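Kitchen Table Set Passes 1,314 Episodes

The play kitchen at the Jernirport site has been in use most mornings since the spring, and the episode count for the Morelli set stood at 1,314 when this issue was put together. Octavio Cusi and Édgar Betancur have done most of the driving. The notes below cover how the sessions are run now, what changed in June, and what we would like from other teams at Skorkden. 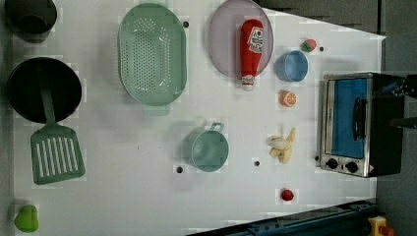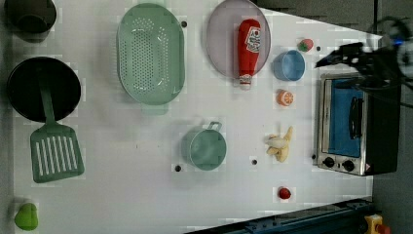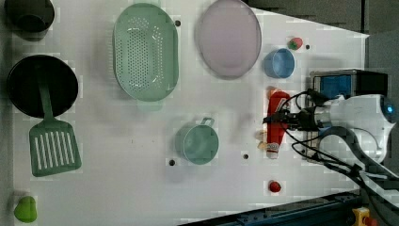
The play kitchen table at Jernirport, from above.

DATA COLLECTION

An episode in the Morelli set is one short job, done once by a person driving the arm. Pick up the ketchup bottle. Put the strawberry in the cup. Move the tomato to the colander. The operator reads the instruction from the screen, does the job, brings the arm back clear of the table and marks the episode as good, bad or unsure. The overhead view is saved along with the arm's joint positions, the gripper opening and the text of the instruction.

The arm learns from these recordings later, in training runs that happen away from the table. Nothing is learned during a session. Visitors ask about this often, and some have been disappointed to find that an operator is doing all the work.

We currently have 22 instructions in rotation. Each one is written in two or three different wordings, so "place the bottle on the plate" and "put the ketchup on the plate" both appear and point to the same job. Édgar wrote the first list and has been rewriting it ever since. His view is that a good instruction should be clear to someone who has walked in from the hallway and has never seen the setup. Several of the early ones failed that test. "Tidy the fruit" was dropped after two operators did completely different things with it, and both recordings were perfectly reasonable.

What is on the table

The props are ordinary toy kitchen pieces: a frying pan, a slotted spatula, a colander, a plate, a small cup, a toaster oven with a door and two knobs, and a selection of play food. We keep the table crowded on purpose. In the first weeks we recorded with three or four items out, and the policy trained on that material did well until a fifth item was set down. It then reached for the wrong thing, or stopped above the table and waited. Recording with a full table is slower, and we now do it for nearly everything.

The ketchup bottle has become the most recorded item in the set. It can lie flat in many directions, the cap end is narrower than the body, and there is more than one sensible place to hold it. In the third view the gripper has it crosswise with another piece of play food partly underneath, which is the sort of close quarters we want many more recordings of. Picking up a bottle from an open patch of table is easy to demonstrate and the set already holds plenty of it.

The bottle on the plate, as in the first two views, is a starting position we added in June. Before that the plate was only ever a place to put things down. Octavio noticed that the trained arm treated anything on the plate as finished and would not go near it. We have 70 episodes so far that start with an item on the plate, and the plan is to keep going until every piece of food has had a turn there.

Session routine

Sessions start at 9 a.m. and are kept to two hours, with a change of operator halfway through. We tried longer ones. The recordings from the third hour were jerky and full of second attempts, and most of them were thrown out at review.

Between episodes the operator resets only what the last job moved. A full rearrangement of the table is done every 4 episodes. This was a compromise. Rearranging after each one gave better variety, but it doubled the time spent leaning over the table, and the operators' backs had opinions about it. If you are filling in for someone, please follow the printed layout card for the rearrangement and do not make up your own. People who make up their own layouts tend to put the same objects in the same corners every time without knowing it.

Please also check that the emergency stop at the corner of the table is within your reach from where you are sitting. If you have moved the chair, check it again.

Review and labels

All episodes go through Skandari, our review tool, before they count toward the total. A second person watches the recording at double speed and confirms or changes the operator's mark. The two marks agree most of the time. Where they don't, the usual cause is a job that was completed with a bump along the way — a cup nudged, a spatula pushed aside by the wrist — and the operator has called it good while the reviewer has not.

The rule is now as follows. If the bumped item ends up standing or lying much as it was, the episode is good. If it is knocked over, rolls or leaves the table, the episode is bad, even when the main job was done. Bad episodes are kept in a separate folder and are not deleted. Édgar wants them for a later test on telling a failed attempt from a successful one, and he would like more of them to be honest failures. A drop staged for the recording looks staged, and the reviewers can pick it out every time.

One request on naming. The play food should be called by whatever name is on the prop sheet, even if you think it looks like something else. We had the same piece of green produce under three different names in one week, and it took Octavio an afternoon to merge them.

Coming up

The toaster oven is next. So far it has mostly been something for the arm to steer around. The new instructions involve opening the door, closing the door and turning one knob at a time. The door handle is easy enough to hook, but the operator has to follow the arc of the door as it moves, and our first attempts pulled the whole oven along the table. Octavio is testing two ways of fixing it down that will still let us shift it between layouts.

We are also looking for operators. The current recordings come from a very small group, and it shows in the data. Octavio approaches nearly everything from above, Édgar comes in low and from the side, and the trained arm switches between the two styles partway through a reach. More hands on the controls would help. No experience is needed, training takes one morning, and your first 22 episodes are treated as practice and left out of the set. Speak to either of them at the Jernirport site, or add your name to the sign-up sheet on the Morelli page.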